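Le tissu tendu, la valise ouverte : notre galerie d'octobre

Imprimer | Envoyer par e-mail

Octobre – par Misaki Fukuda

Quel plaisir de revenir avec une nouvelle petite galerie ! Le thème du mois nous a été soufflé par Bimla Kaushik, lectrice de longue date : les coins de la maison où l'on fait tout à la fois. On y plie, on y range, on y prépare un départ, et il reste presque toujours un verre posé quelque part. J'adore ces endroits-là. Ils en disent long sur une journée ordinaire, et je ne me lasse pas de regarder comment les objets finissent par s'y côtoyer.

J'ai retenu 2 photos prises au même endroit, parmi les 125 que vous nous avez envoyées depuis l'été (merci, merci, continuez !). Satish Semwal les voulait en grand format, et pour une fois je lui donne raison tout de suite. Regardez les couleurs : un jaune franc, un fond gris lavande très doux, et des fleurs. Il ne m'en faut pas plus.

Le tissu bleu nuit

Un grand morceau de tissu sombre, entre le bleu marine et le violet, tendu par ses deux côtés au-dessus du panier jaune. J'aime énormément ce genre d'instant, quand l'étoffe pend de tout son poids et que rien ne semble décidé – en deux, en trois, roulée ? À droite, la valise gris foncé est grande ouverte, avec quelques petites choses déjà empilées au fond et la poche en filet du couvercle bien visible. Sarita Prajapati, qui voyage léger, glisse toujours ses chaussettes dans ce genre de poche. Moi, j'y perds mes chargeurs.

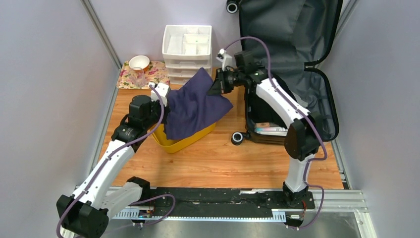 Le panier et le set à fleurs

Mon coup de cœur ! Le panier en plastique jaune vif, avec ses coins arrondis et sa poignée découpée dans le bord, est exactement le genre d'objet que j'achèterais pour la couleur seule. Juste derrière, un set de table fleuri, rose, rouge, jaune et vert sur fond crème, avec un petit bol blanc et un verre transparent qui se fond presque dans le motif. Il faut le chercher un instant, ce verre, et c'est ce qui me plaît. Le blanc du bol, lui, ressort merveilleusement sur toutes ces fleurs.

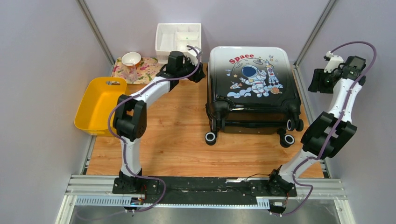
Pour le mois prochain

Kusum Sisodia propose « les tiroirs qu'on n'ouvre jamais devant les invités », et je sens que nous allons bien nous amuser. Boutons dépareillés, ficelles, piles, vieilles clés : tout nous intéresse ! Envoyez jusqu'à 4 photos par personne, avec une ou deux lignes de légende, et dites-nous dans quelle pièce elles ont été prises. La prochaine galerie comptera 6 images, il y aura donc de la place – les légendes maladroites sont les bienvenues, Satish en écrit lui-même de très belles.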